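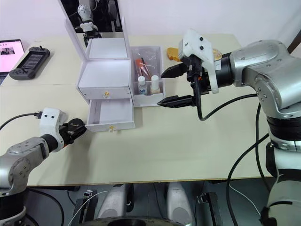
To: Prendergast Street tenants list
Subject: Re: bathroom storage after the pipe work
Date: 14 July 2022

Replying to the whole list, as a few people wrote to me separately with the same question.

> We got the notice that the vanity cabinets on floors 3 and 4 come
> out when they replace the supply lines. Does anyone know how long
> we will be without them, and whether the new ones are the same
> size? Our unit has the narrow bathroom and there is no closet near
> it. I would also like to know what people on floor 2 did with
> their things in the meantime.

I'm on floor 2, and our line was done in May. The notice said 10 working days. In our stack it took longer, as the shutoff valve behind the tub had to be replaced too and Zuvach, the plumbing contractor, didn't have the part. The water was only off during the day. You can use the sink every evening, but there is no cabinet under it until the very end.

The new cabinets are not the same size. They are the Ullitz ones, a little shallower than the old ones, with two doors and no drawer. If you keep small things in the old drawer, you will need another place for them for good. Ask the office for the measurements sheet before you buy anything. They have it but don't hand it out unless you ask.

What we did: cleaning supplies went in a bucket in the hall, towels went in the bedroom, and everything small went on a table outside the bathroom. Medicine went on a high shelf in the kitchen. The crew needs the whole bathroom floor clear, including the mat and the scale, and they will not move your things for you.

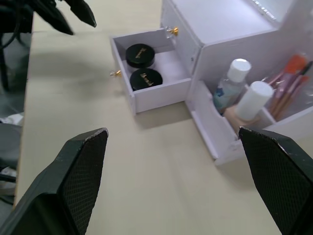 White organizer on a pale tabletop.

If you get a drawer unit, measure with the drawers pulled out. I forgot that the first time and had to take one back. Paper liners in the drawers make them easier to clean.

On cost, the credit for the work is $61 per unit and it shows up on the next statement without your doing anything. Ours was missing at first, and a short email to the office fixed it. Anything you buy for storage is on you. I asked.

Two other things. Run the cold tap for a while the first evening, until the water is clear, and take the screen off the faucet before you do. Ours had grit in it. Also check inside the new cabinet for drips on the second and third day. Unit 361 had a slow leak at the fitting and found it only when the bottom panel swelled.

I still have the old schedule for our stack if anyone wants to compare it with theirs. The office should post the one for floors 3 and 4 by the mailboxes.

2B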